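How do I get a refund when the headliner gets swapped out?

Posted in Concerts & Live Shows, 21 Jul 2019

pascual_fan_853

Hi all! So I bought two tickets for the Britura summer show back in the spring, mostly (okay, entirely) because Otton was supposed to close the night. Last week they quietly changed the lineup page and now it's Farniteo in the top spot, with Otton gone completely. No email, nothing. I only found out from a girl at work who follows the drummer.

I wrote to the box office and got a form reply saying "lineup subject to change." Is that it? I like Farniteo fine, but I've seen them twice and I'm not driving four hours to see them again. Has anyone here ever gotten money back for this kind of thing?

Maribeth Soriano

Oh, I feel this one! Same thing happened to me with a Pascual show a few summers ago, and I did get most of my money back, but it took some pestering.

First, dig out your original order confirmation and read the bottom part, the tiny gray text. Mine said refunds were only for a canceled or moved event, so on paper I was stuck. I wrote anyway, and I kept it short: the order number, the name that was on the ticket when I bought it, and the name that was on the page now. If your ticket has Otton's name printed on it as headliner, say so and attach a copy. I'm pretty sure that's what did it for me, because the first person I talked to said no and the second one looked at the ticket and said she'd ask.

They offered me a credit first. I said no thank you, asked again, and the card refund came through a couple of weeks later, minus the service fee (grr). 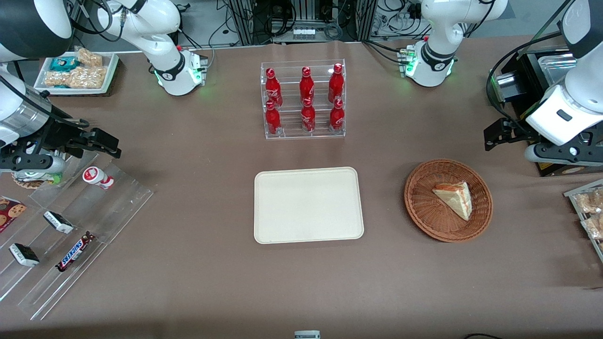
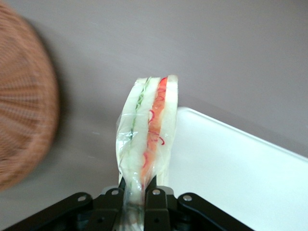
Also, don't use the general contact form if you can help it. I sent two messages through that and never heard a peep. Call the box office when they open and get the name of whoever picks up. And if they won't budge, look at the official resale page before the show gets close. I was watching prices for mine and they dropped like crazy in the last few days, so waiting around is a bad idea if you already know you're not going.

Good luck! Let us know what they say, I've got a ticket for the later date and now I'm nervous.

rowzseat2257

says subject to change on every ticket ever printed. just sell them

pascual_fan_853

Thanks Maribeth! Found the confirmation and it does say Otton right on it. Calling tomorrow morning.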